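Thursday, dye bench

Indigo vat, day 4. Smell better than Tuesday, less swampy. Bronze film on top by 9:30, liquid under it yellow-green. Good sign. Fed it 14 g fructose, stirred slow, lid back on.

Temp 117 F at start, drifted down over lunch. Heater mat from Climberg keeps tripping off — needs a new plug, not a new mat. Do not buy another mat.

Dip tests, scoured cotton, Rasturley plain weave:
1. One minute, one dip. Pale, streaky near the fold. Fold was my fault.
2. Three dips, ten min air between. Nice mid blue. Keep this as the standard.
3. Overdye try on print offcuts. Not run yet. White grounds first, lemon print is the obvious candidate, yellow ought to go green-ish. Cut a 4 inch strip before risking the whole peice. 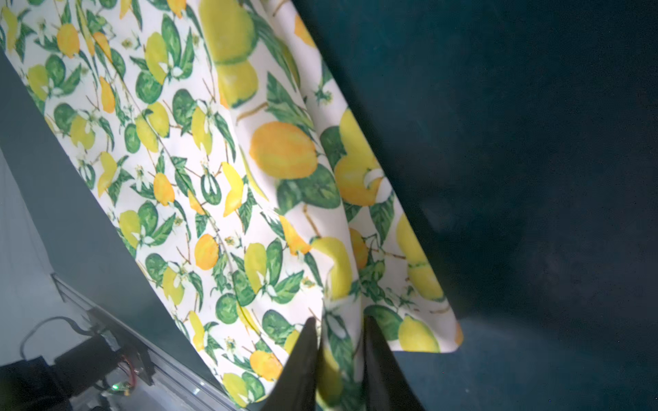
4. Linen. Skipped, ran out of soda ash. Order from Jirkport, the Sasaki stuff clumps.

Rinse notes. Some 56 liters for the whole morning, too much. Try one standing soak, then one running rinse. Vinegar in the last one only if pH still reads high. Strips are in the drawer under the scale, please put them BACK there.

Green bowl is for rinsing only, no lime in it. Lime goes in the steel one. Had a chalky ring on swatch 1 and I think thats how it got there. 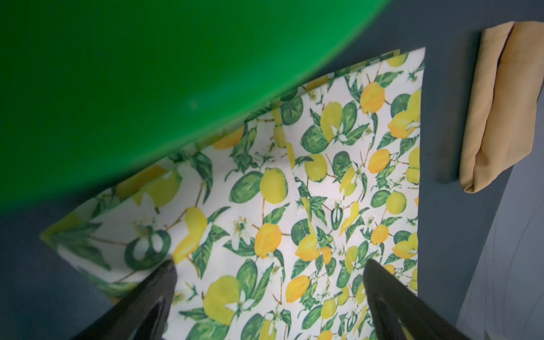

Tomorrow
Check vat before coffee, skim the flower, re-read temp.
Soda ash.
Plug.
Label swatches 1 and 2 — pencil, the marker bled again.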